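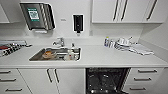 Mekdes Kahsay objected to our first coding plan on the ground that a "close friend" and an "insider" are not the same kind of source, and that a reader of celebrity news knows this very well. A friend takes a side, she wrote, while an insider only knows things. We accepted the objection and coded the two labels separately. The change made the work slower, and for 14 of the articles all coding had to be done again from the beginning.

4.2 Who speaks in the breakup story

The material consists of 86 articles on the separation of the two lead actors of the television drama Harnby. They were published by three outlets: the gossip site Starkley, the entertainment pages of the Flelville daily paper, and the video channel Yagi, for which we used the written transcripts. All articles appeared between the first rumor and the joint statement which the actors released in October. Articles that only repeated a text from another outlet were kept, as repetition is a part of how such a story grows.

We noted for each article which persons were allowed to speak, and under what label. Direct quotations from the two actors were rare before the statement. The place of their voice was taken by unnamed persons, and these persons spoke with a confidence that the actors themselves did not show later. On Starkley the label was often put into the headline. The Flelville paper used it lower in the text, usually after a sentence saying that the representatives of both actors had not answered a request for comment.

The labels were also not stable. One remark, on the actress having moved out before the end of filming, was first given to "someone on the set". When Yagi took it over, the same words came from "a source close to the couple", and in a later Starkley article they came from no one at all – the moving out was simply told as a thing that had happened. We call this movement label loss. It is easy to overlook when articles are read one by one, and we found it only after we sorted them by remark.

Figure 2. Wooden tabletop with fine grain lines.

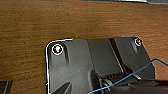

4.3 The joint statement and what came after it

The statement was short. It thanked the fans, asked for privacy and gave no reason for the separation. In our material it is quoted in full by the Flelville paper and in part by the other two. The part which Starkley left out is the sentence asking that unnamed sources should not be believed. We do not claim an intention here, but the omission had an effect on the articles that followed, in which the unnamed sources went on as before and now explained the statement to the reader.

Sadao Honda (personal communication) suggested that we compare this with the reader comments, and we did so for a sample of 2000 comments under the Starkley articles. Many readers doubted the sources openly. Some guessed that a publicist was behind them, and others 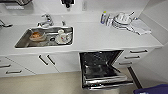
asked why a true friend would speak to a gossip site in the first place. Still, the same readers often used the doubtful remark in their next comment in order to blame one of the two actors. Doubt and use went together more easily than we had expected. It seems that a remark does not have to be believed for it to be passed on – it is enough that it fits what the reader already thinks of the person.

One limit should be mentioned. Deleted comments could not be recovered, and Starkley deletes comments without a notice. The sharpest accusations, both against the actors and against the site, are therefore probably missing from our sample. The replies to them sometimes remained, and where a reply made the content of the deleted comment clear, we marked this in the coding sheet but did not include it in the analysis.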